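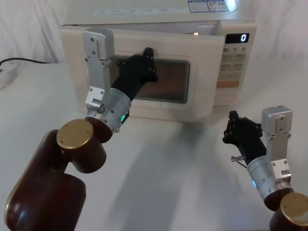 Ulstead Residents' Help Pages
Filed under: Shared kitchens > Appliances > Small electricals
Posted 12th October by Ulstead House Office

Responsibility for replacing a microwave oven in a shared kitchen

I write on behalf of the tenants of a second-floor flat in Ulstead House. The kitchen was let to us with a microwave oven, which is listed in the inventory attached to the tenancy agreement. It has begun to stop part of the way through heating, and the turntable no longer moves freely. The managing agents, Berkik Lettings, have replied that the oven was "left for the convenience of occupiers" and that they are under no duty to repair it. One tenant has offered to buy a new one and to be repaid by the others in equal shares.

We should be grateful for guidance on three matters. Firstly, whether the agents are correct. Secondly, if we buy our own oven, whether we may dispose of the old one. Thirdly, whether the new oven would need to be tested before it is used, as the house rules refer to "approved appliances" without saying who gives the approval. The agreement runs until the end of November and most of us intend to renew.

Geagea Tenancy Advice Desk

The starting point is the wording of your agreement. An appliance that appears in the inventory without any qualification is normally treated as part of what has been let to you, and tenants may reasonably expect it to be kept in working order. Some agreements, however, contain a separate clause stating that certain items are provided as a courtesy and will be neither repaired nor replaced. Such clauses are usually found near the end, under a heading such as "Contents" or "Fixtures and Fittings". If your agreement contains one and the microwave is named in it, the agents' position is a good deal stronger. If it does not, a later statement in an email does not alter the terms that were signed.

We would suggest that you proceed as follows.

Write to the agents, quoting the page of the inventory on which the oven is listed, and ask them to identify the clause on which they rely. Describe the fault in plain terms and state the date on which it was first noticed. Ask for a reply within 10 working days. Keep a copy.

Until the matter is settled, the oven should be switched off at the wall and a note placed on it. An oven with an uncertain fault should not remain in use, and its outer casing must on no account be removed. Parts inside can hold a dangerous charge after the plug has been taken out.

You should not dispose of the old oven. It belongs to the landlord whether or not it works, and its absence may be charged against your deposit when you leave. If you require the space, ask the agents in writing to collect it, or to confirm that you may store it elsewhere in the flat.

As to the purchase of a new one, there is no objection to tenants sharing the cost, but the arrangement should be recorded. A short signed note giving the price, the share paid by each person and what is to happen when somebody moves out will prevent most disagreements. In our experience the last of these points is the one most often left out.

The renewal is a convenient moment to have the inventory corrected. An entry that reads "microwave oven, not working" is of more use to you than one that is silent.

Hukell Electrical Safety Office

We can assist only with the third matter. A new appliance bought from an ordinary retailer and bearing the usual conformity mark does not generally need a further test before its first use. It should be looked over for damage to the plug, flex and door. House rules may nevertheless ask for more than this, and as the rules at Ulstead House mention approval, the building office should be asked what form that approval takes.

Please check the instructions for the clearance needed at the back, sides and top. Ovens are frequently pushed hard against a wall or placed beneath a low shelf, where the vents are blocked. Nothing should be stored on top unless the instructions allow it. The oven should be plugged directly into a wall socket and not into an extension lead shared with a kettle or toaster.

A second-hand oven is a different case and should be tested by a competent person. Particular attention should be given to the door, the hinges and the seal. If the door does not close squarely, the oven should not be used.

Tenant, Block C

We had the same thing with Berkik. They gave way after the second letter and sent a replacement, though it took around 20 days and it was smaller than the old one. Ask for the capacity to be matched. Also keep the receipt if you do buy, as ours was refused a refund without it.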